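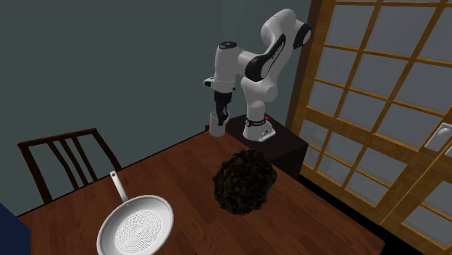 Trademark opposition window, does the clock really start at publication?

jivier_mark
Hi all! First filing ever and I'm having way more fun with it than I expected. I applied to register Jivier for hot sauces (class 30) and got word that the mark goes to publication in October. A friend told me other companies can object once it's out. Do I do anything in the meantime, or just sit tight?

pacheco209
Congrats, publication is a great milestone! In the US the opposition period is 30 days from the publication date, and the other side can ask for more time. So don't order 42 cases of labels on day 31. Check the status page first. 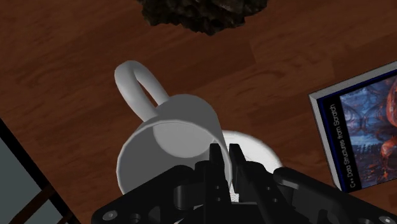 Small Brands & Trademarks Group

cutia_kim
Love seeing first-timers get this far! I'd go further than Pacheco and say don't order any labels until you have the certificate in hand. My Cutia filing got an extension request at the last minute and then a real opposition, and I was stuck for almost 12 months.

pacheco209
I disagree a little there. You can sell under the name the whole time, plenty of people do. Just use TM and keep the R symbol off until it's registered. Waiting a year to print anything would kill a small sauce business.

cutia_kim
Fair, if the search was clean. Was it? Jivier, did you look for names that sound alike, or only exact matches?

jivier_mark
Um, exact matches, plus a few spellings I made up on the couch at 11 pm. I got 32 hits on the sound-alike search just now and most are dead. One live one is for salad dressing...

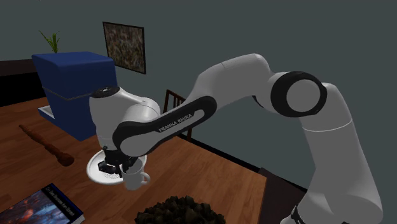 Posted by verena_r, 4:12 pm

verena_r
Verena Ruchti here, I own the Anine mark (jams and syrups). Salad dressing and hot sauce can count as related goods, so read that live registration closely! Mine had a neighbor like that too. I wrote to them, and we ended up with a two-page consent agreement. Super friendly people.

pacheco209
Careful with writing first. You may be waking up someone who wasn't watching. I'd pay for an hour with a trademark attorney before sending anything.

verena_r
OK yes, I did have a lawyer read my letter. Should have said so!

jivier_mark
This is so helpful, thank you!! Booking a consult and holding the big label order. Small batch with TM for the fall market, then. Does the TM go right after the name or can it sit up in the corner?

cutia_kim
Either one is fine. Upper right is the usual spot.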